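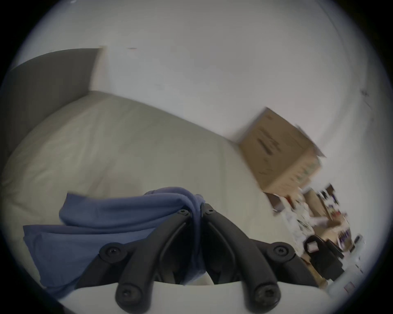

*Blue cloth on the cream-white bed cover, upper edge rolled, lower section folded flat.*

# Bedroom 2: folding and bed linen

Gallery page for the upstairs rear bedroom at the Stostthorpe house. The page covers the bed, its linen and the method used for folding small items on it. Notes on the wardrobe and the chest of drawers are kept on the Zusilbridge page, as both pieces came from that address and the measurements were taken there.

The bed serves as the folding surface. The landing table was tried first and was too narrow for anything wider than a pillowcase. A made bed gives enough width for a bath sheet, and the cover holds light cotton in place better than a polished top does.

## Notes to the picture

Soft cloth of this kind bunches easily when it is held at one point. The usual remedy is to lay the item down, open the rolled edge outwards and smooth from the middle to the sides before making the first fold. Pulling from one corner tends to leave a twist that has to be taken out later.

The bed cover shows shallow folds of its own. These make no difference to towels. For shirts, draw the cover tight at the foot end first.

## Folding sizes

The drawer in use is the Halvorsen insert, stock number 3943, divided into 7 compartments. Items are folded to suit the compartment and stood on edge.

- T-shirts: sides to the middle, then in half, then in thirds.
- Hand towels: thirds lengthways, then in half.
- Pillowcases: in half lengthways, then in quarters.
- Flannels: in quarters, stacked flat. No more than 10 to a compartment.

Bath sheets do not fit the insert and go on the landing shelf, fold facing out.

## Linen

Sheets and covers are changed together. The spare set is kept in a Lenex zip bag under the bed – label towards the door – and goes back in the same bag after washing. Pale covers are washed apart from blue and other dark items. The colour transfer in October came from a new towel put in with the pillowcases, and two of those are now used as dust covers.

Cotton is folded fully dry. Anything still damp at the seams goes back on the airer overnight, and the compartment is left open until it is filled.

Drawer plan last altered in October, when the flannels moved from the back row to the front.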